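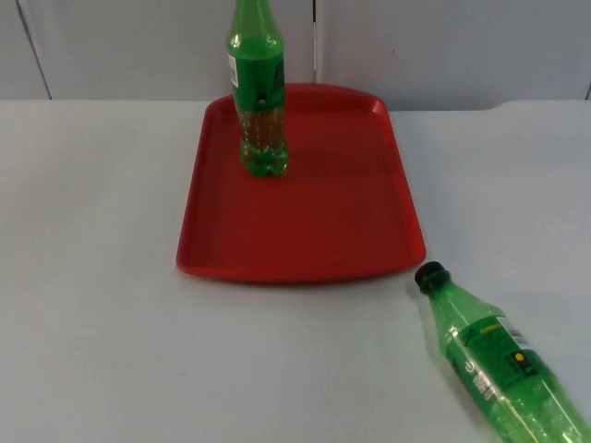 Two green bottles and the red tray, one standing and one lying down.

Teaching an arm to stand a bottle up: how we set out the table and score the goes

Yareli Ponce asked me to write this up properly after our last round of trials, and I'm very glad she did, as half of it was living on a scrap of paper in my coat pocket. If you have an arm, a fixed camera and a bit of patience, you should be able to follow along at home or in your own lab (do write and tell me how you get on!).

The task sounds easy enough. A bottle lies on the table, and the arm has to pick it up and leave it upright on the tray. See-through plastic is a lovely nuisance for this, with the light coming through in some places and the label hiding it in others, and depth cameras can get into a terrible muddle over it. Our method, which we call Tarard, learns from ordinary colour pictures and leaves depth out altogether.

1. Put the tray down first and mark its corners on the table with pencil. You will knock it sooner or later, I promise.

2. Stand one bottle on the tray, towards the back. The arm must work round it, and a go in which it gets toppled is scored as a miss.

3. Lay the other bottle on the table, off the tray. Start with the cap pointing towards the tray, as we have it, and turn the bottle a little between goes.

4. Record 60 goes with a person guiding the arm by hand. Take your time over these, and throw out any where you changed your mind halfway.

5. Train on the lot overnight, then run 9 fresh starts that the arm has never seen. Let go of the bottle, wait two seconds, and only then write down the score.

Naveed Soomro found that turning the bottle mattered far more than adding extra goes, and our March runs went the same way once we stopped laying it down so neatly. If yours keeps grabbing at the neck and dropping it, go back to step 3 and be a good deal messier.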